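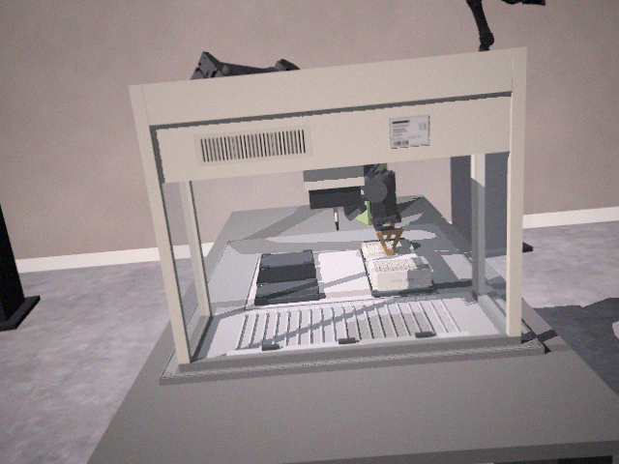
According to one long-standing reader of the trade newsletter Lurnent, the phrase "walk-away time" ought to be struck from every sales sheet in the business, as it describes a person leaving the room and says nothing of what that person has to do on coming back. The complaint is a fair summary of the trouble with the term.

Walk-away time is the length of time for which a piece of laboratory work is claimed to proceed without anyone attending to it. It is usually given in minutes or hours and appears in brochures, purchase requests and staffing plans. It has no agreed definition. Different sellers start and stop the clock at different points, and figures from two sources can seldom be compared.

Origin and use

The term is often said to come from hospital laboratories, where a single worker might look after several tasks in one shift. The evidence for this is thin. Similar wording was used for bread ovens, photo processing and commercial laundry, and the laboratory sense may simply have been borrowed from one of them. The claim that it was coined at Friesen, a maker of sample racks, rests on the company's own history pages and has not been confirmed elsewhere.

Measurement

Two methods are in common use. In the first, the clock starts when the last manual step is finished and stops when the next one is due. In the second, all the unattended stretches in a day are added together, however short. The second method gives a much larger number and is, unsurprisingly, the one found most often in advertising. A procedure with many short gaps can be credited with hours of free time, although a worker called back every few minutes is not free in any useful sense.

Neither method normally counts labeling tubes, thawing reagents, filling out forms, clearing spills or waiting for a login to be reset. Repeat runs after a failure are left out as well.

The Banitthorpe comparison

A comparison carried out at the Banitthorpe teaching laboratory is widely cited, perhaps more widely than it deserves. Staff kept diaries for 23 working days and compared them with the supplier's stated figure of 60 minutes per run. The diaries showed that workers were interrupted at least two times in a typical run. Supporters of the term reply that the staff were new to the procedure. Critics answer that most staff, in most laboratories, are new to something. The diaries themselves were never published, only a summary, and it is unclear how an interruption was defined.

Effect on staffing

Managers have used walk-away figures to argue for smaller teams. Whether this saves money is disputed. Zosetti, a consulting firm, has published a staffing calculator that treats all unattended time as available for other work. The calculator makes no allowance for the minutes lost in switching between tasks, and its results should be read with that in mind.

Related terms

Hands-on time is the time spent directly on manual steps. Turnaround time runs from receipt of a sample to release of the result.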